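Atham Software FAQ

Atham is the software that turns demonstrations recorded with hand-held grippers into trained control policies, and then runs those policies on a robot. It covers recording, trajectory recovery, dataset tooling, training and the on-robot controller. These answers cover version 4 of the software. Last revised Thu 1 May.

General

What does Atham include?

Four programs that share one file format. Resstead is the recorder. Awwad recovers the path of each gripper from its video and inertial data. Flolovitz is the dataset browser and checker. The controller, which has no name of its own, loads a trained policy and sends commands to the arm. You can install them separately, and most labs keep the recorder on a laptop and everything else on a workstation.

Do I need a robot to get started?

No. Recording, trajectory recovery and training all run without one. You can also replay a policy against stored episodes and compare its predicted actions with what the person did. That comparison will catch a badly calibrated gripper, but it won't tell you how the policy behaves once its own errors start to add up. For that you need hardware or a simulator.

Which operating systems are supported?

Linux for everything. The recorder and Flolovitz also run on macOS and Windows. The controller needs a Linux kernel with real-time scheduling turned on, and it will refuse to start without it unless you pass the --no-rt flag. Use that flag for desk testing only.

Is Atham free?

The recorder, Awwad and Flolovitz are free for any use. The controller is free for teaching and non-commercial research. Commercial licences are handled by email.

Recording

How long should an episode be?

As long as the task, with a second or so of stillness at each end. Episodes shorter than two seconds are rejected on import. Very long ones are accepted, but trajectory recovery takes more than twice as long when you double the length, so split a long job into stages if you can do it at a natural pause.

Can I record with two grippers at once?

Yes. Start both from the same recorder session so that they share a clock. Each gripper is stored as its own stream, and Awwad solves for both paths in a single map. If you start them separately you can still join them later with the align command, though you will need a clear shared motion in both streams, such as a sharp tap on the table.

Why does the recorder say my clocks have drifted?

The two streams disagree by more than 34 milliseconds at some point in the session. The usual cause is a laptop that went into power saving halfway through. Plug it in, turn off sleep and record again. Small drifts are corrected automatically and you won't see a message.

Does lighting matter?

Yes, mainly because exposure changes look like motion to the tracker. Lock the exposure before the first episode and leave it locked until the last. A dark room is workable if the exposure is fixed and there is some texture in view.

Trajectory recovery

Awwad reports "map lost" partway through. What can I do?

The tracker couldn't match enough features from one image to the next. This happens most often when the camera is close to a large plain surface, or when one object fills most of the view. Try these in order:

1. Run again with --relocalise. It's slower and recovers many of these cases.
2. Record a mapping pass before the demonstrations – a slow sweep of the workspace from a few heights – and give it to Awwad with --map.
3. Put something with texture at the edge of the workspace, where it will stay put for the whole session.

Episodes that still fail are marked and left out of training. They aren't deleted.

What does the "scale uncertain" warning mean?

The shape of the path was recovered but its size in metres wasn't. Move the gripper a bit more at the start of the session, with some rotation, so the inertial data has something to work with. You can also place a printed marker of known size in view during the mapping pass.

How is gripper width measured?

From the finger positions in the image, using the calibration file for that gripper. Run the calibration again whenever you change the fingers or their pads. Using a file from another gripper of the same model is a common mistake, and it shows up as a policy that closes a few millimetres early or late.

Why is the second gripper missing from my solved session?

Check the session file first. If it lists only one stream, the second was never registered and has to be aligned by hand. If it lists two, look in the Awwad log for error 404. In our logs that code means the calibration file for the stream couldn't be found, and it has nothing to do with the network.

Datasets

What does Flolovitz check?

It flags missing images, jumps in the path, fingers that never move, episodes with no stillness at the start, and pairs of streams whose lengths don't match. It doesn't judge whether the demonstration was any good. Someone still has to watch a sample of them, and the browser has a random play button for that purpose.

How many episodes do I need?

It depends on how much the task varies. The tabletop tutorial set has 2,965 episodes across several objects and starting layouts. A single object with a fixed layout can be trained on far fewer, and our smallest regression test uses 174. If you have time to record more, vary the starting positions before you increase the number of repeats.

Should I remove failed grasps?

Keep an episode if the person missed, corrected and carried on. Those corrections are useful to the policy. Remove an episode if it ends in failure or if somebody reached in and fixed things by hand. Use the "exclude" label in Flolovitz so the choice is recorded and can be undone.

How should I label objects?

Use a plain noun and keep it the same across the set. "Roll" is fine, and so is "bin". Labels are used for filtering and for the language input if your policy has one, and mixing "bin", "tub" and "container" for the same thing makes both harder.

Perception and planning

Does the policy see the other gripper?

Only through the cameras. There is no separate detector for it. In a two-gripper task each wrist view will often show the other tool, the object it is holding and part of the person's arm, all of it in the training images. 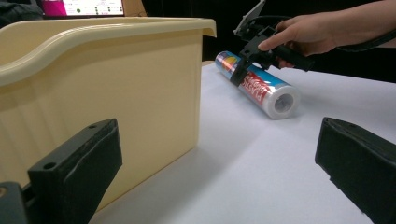
For single-arm deployment this can be a problem, as the policy may wait for a partner that never shows up. Either train with both streams and deploy on two arms, or record a separate single-gripper set. Masking the second tool out of the images has given us mixed results and it isn't supported in the current release.

Will the operator's hand and sleeve confuse the model?

They can, if only one person recorded the whole set. Have several people record if you can, with different sleeves. There is also an augmentation called arm-tint that changes colours inside a hand-drawn region. It's off by default.

Can I combine a learned policy with a conventional planner?

Yes. A typical arrangement uses the planner to bring the arm to a start pose and hands over to the policy for the contact part of the task. Set the handover pose in the controller config under handover_pose. The policy takes over once the arm has been within tolerance for half a second.

Does the planner know about bins and other fixed objects?

It knows about whatever is in the collision file. A bin can be entered as five flat boxes, which is close enough for most work. Leave some clearance at the rim, particularly if it curves outward, and remember that the collision file isn't checked while the policy has control. During that time the only protection is the workspace limit and the force limit.

Control

Why does the arm stutter between motions?

The policy predicts a short run of actions, the controller plays them, and a new run arrives before the old one is finished. If inference is slow the new run arrives late and the arm pauses. Lower the image resolution, or raise the horizon setting so there is more to play while you wait. Check latency_report at the end of the session before changing anything else.

What is the latency setting for?

It tells the controller how old each image is by the time a prediction comes back. The controller then skips the actions that should already have happened. A value that is too low makes the motion lag. A value that is too high makes it jump forward at the start of each run. Measure it with the built-in tool, on the same machine and with the same cameras you plan to use.

What happens if a camera drops out?

The controller holds position, logs the fault and waits for an operator. It won't resume by itself, even if the camera comes back.

Can I change the force limit while the robot is running?

You can lower it at any time. Raising it requires a stop and a restart of the controller. This behaviour was changed in the December release, and older scripts that raise the limit on the fly will now get an error.

Updates and help

Will my old recordings work with version 4?

Recordings from version 3 open directly. Version 2 recordings have to go through the upgrade script, which writes a new copy and leaves the original as it was. Allow enough disk space for both. We have no converter for version 1.

How do I report a bug?

Send the session file, the log and the version number. Please don't send raw video unless we ask for it. Trajectory problems go to Jihad Najjar, who maintains Awwad, and everything else goes to the general support queue. If a fault involves unexpected motion of an arm, put "motion" in the subject line and it will be read first.

Contact support | Licences | Privacy | © Atham Software. All rights reserved. | Back to top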